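# Getting your phone storage back without deleting a single photo

My phone threw up the "storage almost full" warning in the middle of a birthday video, and I spent the evening digging through settings. By bedtime I had 27 GB free and every picture was still there! Most of this works the same on any fairly recent phone, though the menu names move around a bit.

## Before you start

Plug in, get on Wi-Fi and run a full backup. Then open your storage screen (Settings, then General or Device Care, then Storage) and let it sit for a minute. The bars jump around while the phone adds things up, so wait for them to settle and write down the top five apps.

## Step 1: Clear out message attachments

This was the big one for me. My family group chat alone had 663 attachments in it, going back to a December when everyone discovered sticker packs.

1. Tap Messages in the storage list.
2. Open the section for videos or large attachments.
3. Save anything you love to your photo library first.
4. Select the rest and delete.

The conversations themselves stay put — you're only removing the files.

## Step 2: Offload the apps you forgot about

Offloading (some phones call it archiving) removes the app but keeps your data and settings, and I can't say enough good things about it. I did it with Drillano, a puzzle game I play maybe twice a year on planes. When I put it back, my saved levels were right where I left them. Sort your app list by last used and work up from the bottom.

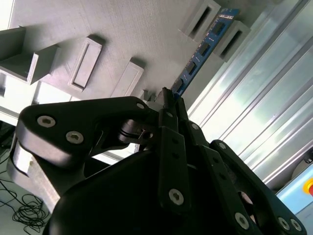

## Step 3: Check downloads inside your apps

Podcast, music and map apps keep their own stash, and the phone's storage screen lumps it all together under the app's name. I use Getness for podcasts, and it was hanging on to 200 episodes I'd already heard. Look for a setting like "remove played episodes" and switch it on. Offline maps are worth a look too. I had all of Fundidden saved from a weekend trip, which came to 505 MB.

## Step 4: Empty the trash

Deleted photos and files usually hang around in a "recently deleted" album, often for a month, and they take up space the whole time. Open the album, scroll through it slowly, and empty it. Do the same in your files app, which has a separate one.

## If the number doesn't change

Restart the phone and look again after a few minutes. Mine still showed the old total until I did that. If one app keeps growing back (my notes app, Tahiri, did this), check that you're signed in and synced, then delete it and install it fresh.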